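Domestic chore automation

Reading time: 4 minutes

Domestic chore automation is the use of machines to carry out housework and light shop-floor tasks that are otherwise done by a person, usually under protest. The term covers single-purpose appliances, such as the dishwasher and the robot vacuum, as well as general-purpose robots with arms and hands. The first group is widely owned. The second is widely announced.

Definition and scope

Writers on the subject disagree over what counts as a chore. Mawar Krishnan's survey Idle Hands lists 80 household tasks and divides them into "contained" and "loose" work. A contained task happens inside a box: washing, drying, baking. A loose task happens wherever the object was last dropped. Krishnan observes that almost every commercial success belongs to the contained group, and that the usual method of automating a loose chore has been to persuade a human to carry the object to a box. Loading the dishwasher is the standard case.

Shop-floor chores sit awkwardly between the two. Welding and palletising were automated decades ago, but sweeping up, restocking the paper towel and finding the other glove remain manual in most workshops. Wycliffe Kinyua has called this "the broom line", the point in any factory at which the robots stop and somebody gets a broom.

Single-purpose machines

Robot vacuums perform well on flat, uncluttered floors, a type of floor found mainly in showrooms. Owners commonly tidy before switching the machine on, and the labour of doing so is rarely counted in time-savings figures. Lawn mowers have fared better, lawns being less likely to contain a phone charger. Laundry folding has a poorer record. The Kiltasberg folding cabinet accepted shirts one at a time, provided each had been buttoned, flattened and clipped to a rail, by which stage most of the folding was over. It was withdrawn after 16 months.

General-purpose robots

Interest has since moved to machines with humanlike hands, on the reasoning that homes are already built for people and it is cheaper to change the robot than the kitchen. Progress is real but patchy. Grasping a rigid, known object from a known position is now routine in many labs. Difficulty climbs steeply with anything soft, shiny, crumpled, transparent or wet, a list that takes in most of what is found in a sink.

Bathroom supplies have become a favoured test. A toilet roll is light, cheap and hard to hurt, yet it squashes under a firm grip and its loose end has opinions of its own. Two approaches are common. The robot may pinch the roll from outside, risking a dent, or put a finger down the core and lift from within. The second method spares the paper but calls for decent aim, and the cardboard can shift once a finger is in it.
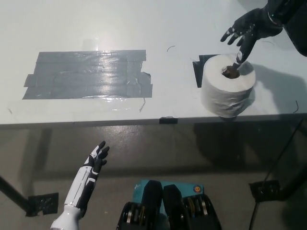
A robot's right hand with one finger in the core of a toilet roll; dark tape marks a spot on the table.

Tape marks of this sort are ordinary practice in manipulation work, allowing an object to be put back in the same place between attempts. Critics point out that very few bathrooms have them. Cempaka Hutapea's reply, in a note dated 08/07/2019, was that very few bathrooms have a research budget either, and that one has to start somewhere.

Measuring success

No agreed standard exists. The Nunberg protocol asks for 50 consecutive attempts at a task with no human touching the robot, and reports the number completed. The stricter Jollimero rules move the object and change the lighting between attempts -- a modest revision that took several promising systems off the leaderboard. Speed is scored separately, or in some papers left to the reader's imagination, with video played at a multiple of its natural pace.

Ningsih Tuhumury has argued for a "grumble test", under which a chore is considered automated only when the householder stops complaining about it. By that measure she allows the washing machine, with reservations about socks.

Outlook

Forecasts of a useful home robot have tended to put it a few years off, and have kept it there with admirable consistency. Sekar Pasaribu, reviewing 200 such predictions for the Pattinasarany lectures, found that their authors were most confident about chores they did not personally do.

See also: Broom line; Dishwasher loading disputes; Robot vacuum; Grasping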